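Progress report for July
Padus project, example gathering for the kitchen tasks
From Magdy Lamrani, for Naima Metwally at Huvevero

Hello Naima,

You asked for something a bit longer than my usual half page this time, so get yourself a cup of tea. The short version is that we now have 3908 accepted examples in the store, the small-kitchen set is in decent shape, and I'd like to talk to you about hours before the autumn. The long version follows, in no great order (sorry, I write these the way I talk).

The figure first. 3908 is what's left after checking, so it's the one you can quote upstairs. An example counts as accepted when the arm has been driven by a person from start to finish, the task has been done in one go, and someone other than the driver has watched it back and agreed with the label. We've been stricter about that last part than we were in spring. It slows things down and Ross grumbles about it, but the set we're building now is one I'd be happy to train on without holding my nose, and I couldn't have said that about the first lot.

Most of this month has gone on the tabletop with the play kitchen. We've kept to the same family of things, the little oven, the big plate, the orange slice and so on, and moved them about between runs so the model can't simply learn where everything lives. I'm a great believer in dull objects. People always want to show me something clever for the arm to pick up, and what we really need is the same orange slice in a great many different spots!

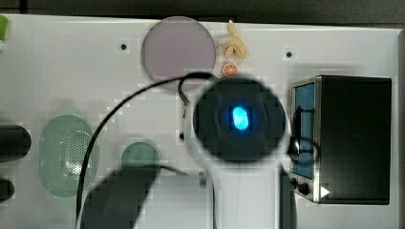

The camera views have been the other big job. We record from overhead the whole time, and I've spent more afternoons than I'd like getting the timing to agree between the pictures and the arm's own joint readings. They had drifted apart. It was only a small slip, but if the picture says the fingers are open and the numbers say they're closing, you're teaching the thing nonsense. Ross tracked it down to the recording machine writing to disk in clumps, and he's changed how it saves. Everything recorded before the fix has been lined up again after the fact, and I went through a good pile of it by eye to be sure. I'm satisfied with it now.

We also had a proper argument about blur. When the arm goes quickly, or comes up close to the camera, bits of it go soft, and the old rule was to throw those runs away. I've dropped the rule. The arm will be fast and close and in the way when it's working for real, so the model might as well get used to it. What we do still throw out is any run where the driver stops to think for ages in the middle, as the model then learns to stop and think for ages too (we had a version in spring that would hang over the plate like a cat deciding about a bath).

On labels: each run now gets two written instructions instead of one, a plain one and a chattier one. So the plain one might be "move the orange slice onto the plate" and the chatty one "could you pop that bit of orange on the plate for me". They're written by different people where we can manage it. I was doubtful when Flutent suggested it, and I've come round. The wording had been getting terribly samey, mostly because I'd written so much of it myself.

What hasn't gone well? The slotted and mesh things, mainly. Drivers find it hard to get the fingers under a flat handle without shoving the whole item along the table, and we've been losing a lot of runs to it. I don't want to cheat by propping the handles up. We've tried coming in at a steeper angle, and that's helped some drivers and annoyed others. For now I've asked people to keep having a go and to save the failures in a separate folder with a note of what went wrong, so at least we'll have those if we want to teach recovery later on. You may remember that was on your own wish list.

The oven has been slow going as well. Getting at the knobs means very fine movement right at the end of the reach, and the hand controls we have are a bit coarse for that. Flutent have offered us the loan of a finer set to try. There's no charge for the loan, only for the carriage, and I'd like to say yes.

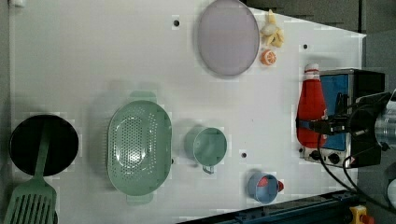 Staffing and hours

We've had four drivers over the month. Two of them are new, and both took to it quicker than I did, which was good for my humility. A new driver's first couple of days go in the practice folder and never reach the main set, and I'd like to keep it that way even when we're pushed. You can see it in the data when somebody's still learning, all those little wobbles and second thoughts.

I'd also like to keep sessions short. Driving the arm is tiring in a way that's hard to explain until you've done it, and the runs recorded late in the afternoon are the ones that get turned down at checking. Since we started stopping at half past three, the checkers have been sending far fewer back. It does mean fewer hours on the arm each day, and that's really what I want to talk to you about. If we want the same total by the autumn, I need either one more driver or a longer run at it. My own preference is the extra driver, as more hands also means more variety in how things get done, and variety is what we're short of.

Money

Nothing alarming. We're a touch under on equipment and a touch over on people, and the two very nearly cancel out. The sheet is in the shared folder as usual. The only line you haven't seen before is for spare finger pads, as we get through them quicker than planned.

Next month

More of the same on the table, with the layouts changed more boldly. I want to start on longer tasks too, where two or three steps follow on from each other, and Ross is writing up how we'll label those so that each step can be cut out and used alone. I'd like you to see his draft before we record anything in earnest. If the finer controls come in time we'll go back to the oven knobs, and if they don't we'll leave them be until they do.

Could you let me know about the extra driver and the carriage cost when you get a minute? And do come over and have a go on the arm yourself, any morning is fine.

All the best,
Magdy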